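Working notes and data card for **grip-bench**, the simulated half of our gripper comparison. Last big update in February.

We wanted to know which of our parallel-jaw grippers we should build the next cell around, and simulation let us try all of them before anybody had to pick up a hex key. It has been a really fun project (more fun than the spreadsheets suggest!), so we're sharing the whole set.

## What's in it

- 130 episodes of single-block picks on a wood-textured table
- 3 gripper models: `urkano`, `skivance` and `zeston`
- 4 controller settings, from very soft to very stiff
- wrist camera frames, joint states and finger opening for every step

Each episode lives in its own folder. Frames are numbered from zero and the state log has one row per frame, so you can line them up without any timestamp wrangling.

## Getting started

```
pip install -e .
python replay.py --gripper urkano --stiffness 2
```

Leave off `--stiffness` and you get the softest setting. Add `--slow` if you want to watch the fingers close, and please do, the contact behavior is lovely at low speed.

## What we found so far

The Urkano model is the one Rungnapa Chantharasri keeps going back to. Its pads hold tall blocks well even when the approach is a little off. Skivance closes faster but tends to twist the block on contact, mostly at the stiffest setting. Zeston sits between the two, and Čestmír Říha thinks it would win with longer pads. He's making a model of those now and we can't wait to run it!

## The wrist view

The camera looks out past the gripper body, so the palm always takes up a strip along the bottom of the image. You get both fingers, the pads and whatever is between them.
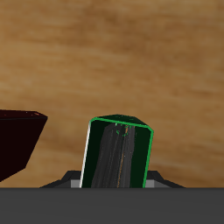 We tried 2 camera mounts before settling on this one. The first was higher up and gave a wider view of the table, but the pads were hidden just when they mattered most. Cheng-en Pan's lower mount fixed that, and the slip detector improved the same afternoon.

## Known problems

- Block textures are stretched on the long faces.
- Friction is the same for every block color. Real ones will differ.
- `zeston` logs finger opening in millimeters, the other two in meters. Convert before plotting.

## Contact

Open an issue, or write to Efe Amadi for the raw logs. Pull requests with new gripper models are very welcome, and Pao-chu Hsueh reviews them most mornings.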